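Mixing Colours by the Millilitre: Our Term Project
8 min read

So this is the write-up for my half of the colour mixing project, which I did for the practical science module. The title on the form was "Small volume mixing and repeatability" but really it was me, a lot of food dye and a white table for most of November. I loved it, mostly!

The question was simple enough. If you mix the same two dyes in the same amounts, do you get the same colour every time, or does it depend on who's pouring and what they're pouring from? I thought it would be obvious. Then I did my first batch of oranges and they looked like a paint chart (one was basically brown, and I still don't know what I did to it).

What I used

Red, yellow and blue dye from Tidum, made up with tap water the day before so that all the froth had gone. A clear tray with wells in it for the small mixes. Frosted plastic measuring cups for the bigger ones, and a box of droppers from Rollier that drip if you so much as look at them. I wrote numbers straight onto the table in pen to show where each cup should go, which my supervisor was less keen on than I was. It does wipe off, with effort.

How I did it

I made up the strong colours first, then put small amounts into the wells and left the ones around them empty so nothing could splash across. That sounds fussy but blue gets everywhere. One drop of blue in a yellow well and you've got green, and there's no going back from green. After that I did the same mix again in a cup and compared the two under the desk lamp.
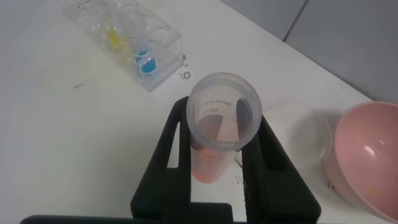

The red was the one that surprised me. In the bottle it's so dark you'd think it was black, but water it down and it goes through a whole run of pinks before it looks like nothing much at all. I ended up with names for them in my notebook (salmon, prawn, plaster, old plaster) and I know that isn't scientific, but it was quicker than writing the ratio out each time.

Shadows were a pain. The cups are cloudy, so the colour looks different depending on where the light's coming from, and if the lamp is to one side you get a dark stripe down the inside. I moved the lamp 2 times before I was happy and had to redo the early comparisons, which I'd rather not talk about.

Results

I did 134 mixes altogether. The pinks matched well between the tray and the cup, the greens matched quite well, and the oranges were all over the place right to the end. I put the full table in the Fliltell folder with the rest of the group's files, including the brown one.

My guess is that the yellow was settling in the bottle. I started shaking it properly on the last afternoon and the oranges got closer, but I ran out of dye before I could do a proper set.

What I'd change

Shake the yellow. Get better droppers. Put paper down and number that. I'd also like to try the Thiele dyes, as another group had them and their orange looked lovely, though they were doing fewer mixes than me and I'm a bit jealous of how tidy their bench was.

My notebook is in the cupboard by the sink if anyone wants to carry on with the oranges next term. Some of the pages are pink.

3 comments | 8 shares
Contact us | © Student Projects 20/11/2021 | Back to top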